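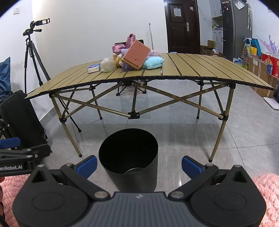

Bit-na Hwang
Senior Lecturer in Household Studies, Stistdale College

Chapter 5
Clearing a Room

Most rooms that need clearing are not dirty. The floor has been washed, the walls are sound and the light works. What has gone wrong is that things have come to rest in places where they do not belong, and have stayed there long enough to be treated as part of the room. A folding table put up for an afternoon becomes the place where everything is set down. A sponge ends up against a soft toy, with a cloth pushed in on top.

This chapter deals with the order of work in a small living space, from the first look to the last item put away. Chapter 4 covered cleaning products and how to store them. You will need the section on damp materials from that chapter, so go back to it if you have not read it.

By the end of the chapter you should be able to:

sort a mixed heap into groups without moving any item more than twice;
decide which furniture to fold and which to leave standing;
place a wastebasket so that it is used;
write a short clearing plan for a room you have not seen before.

5.1 The heap

A heap is a group of objects with no shared purpose. Books on a shelf are not a heap, even when they are badly arranged. A bath pouf, a plush toy, a small box and a sponge on one table are a heap, however neatly they are piled, because each of them has to go somewhere different.

Heaps form on flat surfaces at about waist height. Folding tables attract them more than fixed ones do. A fixed table usually has a job, such as eating or writing, and the heap is cleared when the job comes round again. A camping table kept indoors has no daily job, and the heap on it can grow for weeks.

Begin with the top item and work down. Do not pull things from the middle. Soft items hold the pile together, and a cloth drawn out quickly will bring small objects with it. On a slatted top, check along the front edge before you start, and check the floor underneath when you have finished. Small dark things are easily missed in both places.

Sort into four groups:

Wash. Cloths, poufs, and plush toys if the label allows it.
Return. Anything that has a known home in another room.
Ask. Anything that belongs to someone else, or that you cannot identify.
Discard. Empty packaging, split bags, and sponges that have started to crumble.

Bags need to be opened or looked through before they are put in any group. A clear bag saves time here, but a clear bag with something in it is still not rubbish until you know what the something is.

5.2 Standing furniture

Once the surface is bare, look at what is holding it up. A roll-up table on crossed braces comes apart in a set order: the top is lifted off and rolled, and then the frame is closed. If the frame is closed first, the top can slide and scratch a tiled floor. A folding chair kept behind a table should come out before the table is touched.

Tall, thin objects come next. Mops, tripods and poles are often leaned wherever there is a free bit of wall. They take up little space but fall easily, and on polished tile the foot of a mop handle has very little to grip. Hang them or lay them down. Suitcases can stay upright if they are against a wall and do not block a door or a switch.

5.3 The wastebasket

Place the wastebasket before you start sorting. It should be within one step of the heap, on hard floor, with its top open. Do not stand it on a shaggy rug. The base will not sit level, and anything that misses the basket is harder to pick out of long pile than off a tile.

Myung-ja Oh, who taught this course before me, had her students clear the same table twice, first with the basket by the door and then with it beside them. With the basket by the door, a good deal of rubbish went back on the table "for now". We still run the exercise in the first week of August.

Key words

heap: a group of objects with no shared purpose
home: the place an object is returned to after use
ask group: objects set aside until their owner has been spoken to
bare surface: a surface with nothing on it, including its edges

Before you read on

Choose one surface where you live that has no daily job. Write down everything on it, and beside each item write its home. If an item has no home, leave the space blank. Keep the list with you, as it is needed for the exercise at the end of section 5.4, where the blank spaces are filled in.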